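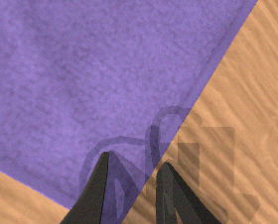 Teñir una tela de algodón en casa no es difícil, pero pide paciencia y un poco de orden. Yo aprendí con mi vecina Olga Núñez, cuando vivía todavía en un piso sin lavadora, y desde entonces tiño casi todo lo que se me pone viejo: manteles, fundas, camisas. Muchas personas me escriben porque el color no les sale igual en toda la pieza. En una tela violeta como la de arriba, con motitas más oscuras, zonas de lavanda pálido y una banda oscura en diagonal, el efecto puede gustar mucho o puede ser justamente lo que uno quiere evitar. En esta página explico cómo llegar a los dos resultados, el color liso y el color jaspeado, con tinte en polvo para fibras naturales.

Lo que hace falta

Una tela de algodón o de lino, ya lavada
Un sobre de tinte violeta para algodón
Sal gruesa de cocina
Una olla grande que no se use más para comida
Una cuchara larga, guantes y un delantal viejo
Un cubo para el aclarado

Antes de comprar nada, miren la etiqueta de la tela. Si lleva mucho poliéster, el tinte para algodón casi no agarra y queda un color triste, de agua sucia. Me pasó con unas cortinas y no tuvo remedio.

Pesar y lavar

La cantidad de tinte se calcula con el peso de la tela seca. Mi último mantel pesaba 628 gramos y el sobre que uso yo, de la casa Sitow, no alcanzaba para tanto, así que usé dos. Si se quiere un tono más claro, con un sobre es suficiente. Anoten el peso en un papel, porque después, con la tela mojada, ya no se puede saber.

Hay que lavar la tela también cuando es nueva. Las telas de tienda traen un apresto que no se ve y que rechaza el tinte. Se lava con jabón neutro, sin suavizante, y se deja húmeda.

El baño de tinte para un color liso

Disolver el tinte en un vaso de agua caliente y pasarlo por un colador fino. Los grumos que quedan en el colador se aplastan con la cuchara y se disuelven otra vez. Si caen enteros en la olla, hacen puntos oscuros que no salen nunca.

Llenar la olla con agua suficiente para que la tela se mueva con libertad. Añadir el tinte colado y la sal, remover y calentar sin que llegue a hervir.

Meter la tela húmeda y bien extendida, poco a poco. Remover sin parar durante los primeros minutos y después con frecuencia, hasta cumplir 30 minutos en total. Lo más importante es que ningún pliegue se quede mucho tiempo apretado en el mismo lugar.

Si se busca el jaspeado

Aquí se hace casi todo al revés. La tela se arruga con las manos, como un papel que se va a tirar, y se ata con una goma sin apretar demasiado. Se mete en una olla más pequeña, con poca agua, y se remueve muy poco. Donde el agua entra bien, el color es profundo; en el interior de las arrugas se queda pálido. Para hacer una banda más oscura, se vuelve a mojar solamente esa parte con un poco de tinte concentrado, usando una brocha.

Mi amigo Dušan Sýkora prefiere echar el polvo seco directamente sobre la tela húmeda. Salen motas muy finas y bonitas, pero el polvo vuela por toda la cocina y se debe llevar mascarilla. Yo no lo hago dentro de casa.

Aclarar y secar

Se aclara primero con agua tibia y luego con agua fría, hasta que el agua salga limpia. Tender a la sombra, bien estirada y sin pinzas en el centro. El color mojado siempre parece más oscuro de lo que será, por eso no conviene juzgarlo antes de que la tela esté seca del todo.

Los primeros lavados se hacen aparte, con agua fría. La plancha, por el revés.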